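Bekbridge Household Linen Store
Minutes of the June working meeting, held Tuesday in the sorting room

Present: Gervasio Palma (chair), Fidel Acuña (minutes), two members of the Farkberg laundry team, one from stores.
Apologies: Mansilla depot.

1. Minutes of the previous meeting
Agreed with one correction. Under item 4, the drying limit for mixed cotton should read 60 degrees, not 80.

2. Stock position
F. Acuña reported 3213 pieces on the register at the end of the month. Of these, 776 are white flat pieces awaiting a grade. The Mansilla return had not been received and is left out of both figures.
G. Palma asked that graded and ungraded pieces be shown on separate lines from the next report onwards. Agreed.
Action: FA

3. Folding standard
The draft standard was taken page by page. Points raised:
3.1 The first fold is to be made along the longer side, hem to hem. The Farkberg team fold along the shorter side at present and asked for a month to change over. Agreed.
3.2 Small pieces may be folded in thirds. The draft says quarters. To be amended.
3.3 The phrase 'reasonably flat' was thought too loose. No better wording was found and it stays for now.
Action: GP to reissue the draft.

4. Canine bedding
The covers from the Canine contract are still arriving mixed with general whites. Stores will issue separate sacks with a blue tie. Covers found in general whites are to be put aside and logged, then sent back through the wash on their own.
One member asked whether the contract price allows for a second wash. It does not. GP to raise this with the client.
Action: stores, GP

5. Grading of white fabric
Discussion was longer than planned. Grading is done by eye, and the two shifts do not agree on what counts as off-white.

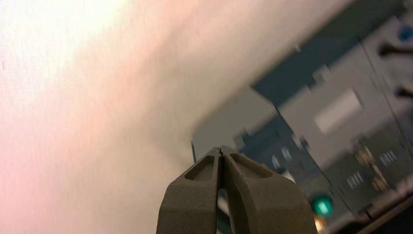
The late shift has been passing pieces which the early shift would mark as tinted, mostly where warm light falls across the cloth. It was agreed that any piece showing a pink or peach cast is to be turned and looked at again from the other side before a grade is given. If the cast moves with the light, the piece is graded white. If it stays with the cloth, it goes to re-wash.
A fixed lamp over the grading area was proposed – cost to be found out first.
Action: FA

6. Any other business
The label printer is out of ribbon. Stores to order.
The lower shelf by the door is to be kept clear for incoming sacks.

Next meeting: same room, 10 a.m. The Mansilla return is to be with FA beforehand.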